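Donotton Outdoor Help Desk
Ticket: Privine modular sofa, seat platforms sagging and one corner rocking
Status: Resolved
Product: Privine three-seat sofa with left chaise, rope back, aluminum base
Opened: February 2022

Customer message

Hi there! First of all, I love this sofa. We have had the Privine on our back terrace since last April and it has turned into the place where everybody ends up, including the dog. So please read this as a note from a fan with a small problem.

Two things are going on. The middle seat has started to dip toward the back, so that whoever sits there slides into the rope and stays there. And the chaise rocks on one corner when you get up from it. You can hear a little click each time. The cushions look fine and I have swapped them around to check, and the dip stays in the middle seat no matter which cushion is on it.

The terrace is concrete pavers with a slope toward the yard. I have the original booklet and the hex key, and I am pretty handy. Happy to try anything you suggest before anyone sends a part.

Reply from support

Thank you for such a clear message, and for trying the cushion swap first! That saves us a whole round of questions. If the dip stays put when the cushion moves, the foam is fine and we should be looking underneath.

Could you do the following when you have a free half hour?

Take all the cushions off and separate the chaise from the sofa. The two parts are joined by a pair of clips at the front and back. Press the tongue of each clip down and lift the chaise straight up. Please don't pull it sideways, as the clips can bend.

Look at the webbing under the middle seat. There should be 18 straps in total across the platform, each one hooked into the rail at both ends. Push down on them one at a time with your palm. They should all push back about the same.

Then set the chaise by itself on the flattest floor you have, indoors if you can, and see whether it still rocks there.

Customer message

Okay, this was kind of fun. I had no idea how neatly the underside is put together.

Clips came off fine. Webbing: all 18 straps are there, but three at the back of the middle seat are much softer than the others. One of those has jumped out of its hook on the rear rail and is lying loose across the one beside it. The other two are hooked in but feel slack. No tears or fraying that I can find.

The chaise went into the garage, where the floor is really flat. It still rocks there! Same corner, rear outside. So I can't blame the pavers for all of it.

I also noticed that the foot on that corner turns freely in my fingers and the other three don't.

Reply from support

You found both of them. Great work, and the foot is a lovely clue.

On the webbing, a strap that slips off its hook makes its neighbors carry more than they should, and they stretch. The loose one can very likely go right back on. The two slack ones we would like to replace. We are putting a pack of replacement straps in the mail today along with the pull tool, a flat metal hook with a handle. Please use the tool when it comes and not pliers. Pliers chew up the coating on the clip and that's where rust gets started.

On the foot, each one is a threaded glide with a lock nut above it, up inside the leg. The lock nut has probably backed off. With the chaise on its side on a blanket, you should be able to see the nut if you shine a flashlight up the leg.

Two questions while the package is on its way. Did the sofa stay outdoors over the winter, and did you use a cover?

Customer message

Yes to both. It stayed out, and we used the Privunow cover that came with it, the gray one with the drawstring. I took it off whenever we had a sunny afternoon, which was more often than you would think. Blankets, hot chocolate, the whole thing. Highly recommended.

I did the flashlight trick. The nut is up there and it's loose, maybe two full turns down from where the thread is shiny. The booklet doesn't show this nut at all, by the way. Page 51 has the glide by itself, with an arrow.
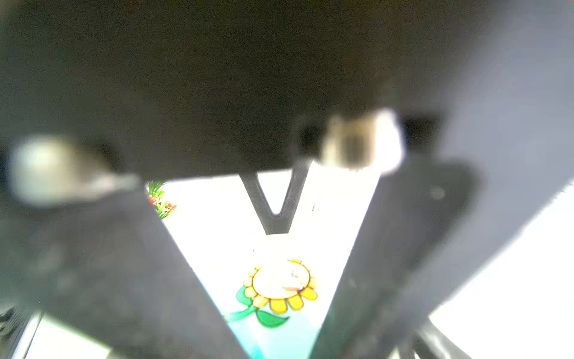 One more thing I should own up to. When we first put the sofa together we did it in a hurry, because friends were coming for dinner. I tightened everything I could reach, but I never went back for the second round of tightening that the booklet asks for after the first few weeks. Could that be it?

Reply from support

It could well be, and you are in excellent company. Most of the rocking legs we hear about settle down for good after that second round.

You are right about page 51. The drawing leaves out the lock nut. We have passed that along to the people who look after the booklet, and thank you for catching it!

Here is the order we would go in.

Start with the foot. Turn the glide until it matches the height of the other three. Measure from the floor to the underside of the frame at each corner, and aim for 155 millimeters on all four. Hold the glide still with one hand and run the lock nut up against the leg with a thin wrench. Snug is enough. The leg is aluminum and the thread will not thank you for extra muscle.

Next, go around all the frame bolts with the hex key from the box. Give each one a light turn, then go around again and finish them. Going around twice lets the frame pull itself square.

Leave the webbing for last, when the frame is square. Hook the strap at the front rail first, then use the pull tool to bring it to the rear. Work from the center of the seat outward.

If your terrace slopes, set the glides level in the garage first and only then adjust them outside. Each glide has enough travel to take up a modest slope. Please keep at least half of the thread inside the leg.

Customer message

The package arrived, and what a nice little tool that is. I'm keeping it forever.

Foot: done. All four corners at 155, lock nut snug, no rocking in the garage and no click. I sat on it, got up and sat down again more times than I care to admit.

Bolts: nearly all of them took some turning, and four on the chaise were loose enough to move by hand. Consider me a convert to the second round.

Webbing: the two new straps went on well, and the loose one is back on its hook. The middle seat still feels a touch softer than the left one, though. It's far better than it was and nobody slides into the back anymore. But I can tell.

Reply from support

That is wonderful progress! The softness that's left is almost certainly the strap that came off its hook. It was slack for a while and may have taken a bit of a set. There should be spares left in your pack, so feel free to change that one too.

Please also look at the hook it came from. If the lip has opened up even slightly, the new strap could work itself off in the same way. You can check by sliding a coin into the hook beside it and then trying the same coin in this one. If the coin drops through the second hook, tell us and we will send a rail clip that fits over the top.

Customer message

Coin test done. It sat tight in both hooks, so the rail is good. I changed the third strap and that was it — the middle seat is now as firm as the left one. My family has held a blind test with eyes shut and could not tell them apart.

Chaise is back on the terrace. I leveled the glides with a long board and a spirit level. The downhill side needed about four turns on each, with plenty of thread left in the legs. Clips snapped right in.

Could I also ask about the rope on the back? It's in great shape, but there is some green at the bottom where leaves collected. Is it safe to scrub?

Reply from support

Hooray for the blind test! We may borrow that idea.

Yes, the rope can be scrubbed. Use lukewarm water with a little dish soap and a soft brush, and work along the rope so that you don't rough up the weave. Rinse well and let it air dry completely before the cover goes back on. Skip the pressure washer and skip bleach. If green comes back in the same spot, leave the bottom of the cover a little looser on that side so air can get in. The drawstring doesn't need to be tight except in windy weather.

The same soap and water is fine for the frame. The cushion covers unzip and can be washed at 86 degrees Fahrenheit, then hung to dry.

Customer message

Scrubbed, rinsed and drying in the sun as I type. The green came off with hardly any effort. Please close the ticket, and thanks for being so patient and cheerful with all of my updates!

Closing note from support

Webbing: three straps replaced, middle seat, rear. Rail hooks checked.
Chaise: rear outside glide reset to 155 mm, lock nut tightened, all frame bolts tightened twice.
Booklet: missing lock nut on page 51 reported.
Customer keeps the pull tool and the remaining straps.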